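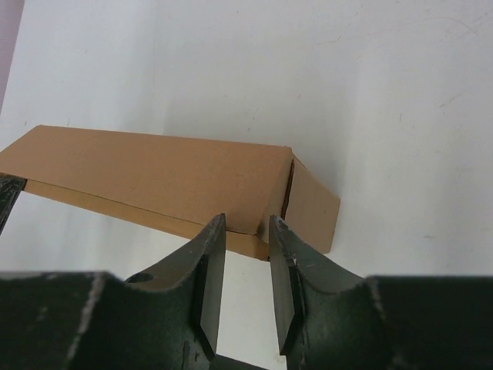 How to Replace a Bathroom Faucet on a Vanity Sink

Replacing a faucet takes most people an afternoon the first time. The steps below cover a standard three-hole vanity sink with a center-set faucet, and we used the Prorken two-handle model as our guide. Other makes go in much the same way, but read the sheet that comes with yours.

What you need

Basin wrench
Adjustable wrench
Bucket and old towels
Plumber's putty or the gasket supplied with the faucet
Thread seal tape
Two new supply lines
Flashlight

Before you buy

Measure between the centers of the two outer holes. A center-set faucet needs four inches. If you measure eight inches, you have a widespread sink and need a three-piece faucet such as the Damari. Check the reach of the spout too. A short spout on a deep bowl leaves your knuckles against the porcelain every time you wash your hands.

Step 1. Shut off the water

Close both valves under the sink by turning them clockwise. Open the faucet and let it run until it stops. If water keeps dripping, the valves are worn and you will have to close the main.

Step 2. Take out the old faucet

Put the bucket under the valves and loosen the supply lines at both ends. Reach up behind the bowl with the basin wrench and turn the mounting nuts counterclockwise. If they are stuck, spray them with penetrating oil and leave them for 15 minutes. Disconnect the pop-up rod from the drain, then lift the faucet off.

Step 3. Clean the deck

Scrape off the old putty with a plastic putty knife. White vinegar removes lime scale from porcelain, but do not use it on marble or other natural stone. Dry the surface well.

Step 4. Set the new faucet

Fit the gasket, or roll a thin rope of putty and press it around the underside of the base. On stone, use the gasket or a non-staining sealant. Lower the faucet into the holes, line it up with the backsplash, and tighten the nuts by hand. Look at it from the front before you finish with the wrench.

Step 5. Connect the lines

Hot goes on the left. Most new lines have rubber washers and need no tape on those ends. Tighten by hand, then give each nut another quarter turn.

Step 6. Test for leaks

Unscrew the aerator and open the valves slowly. Run hot and cold for a minute, then wipe every joint with a dry paper towel. Tighten any joint that leaves a wet spot. Put the aerator back on.

The drain assembly is a separate job and has its own page.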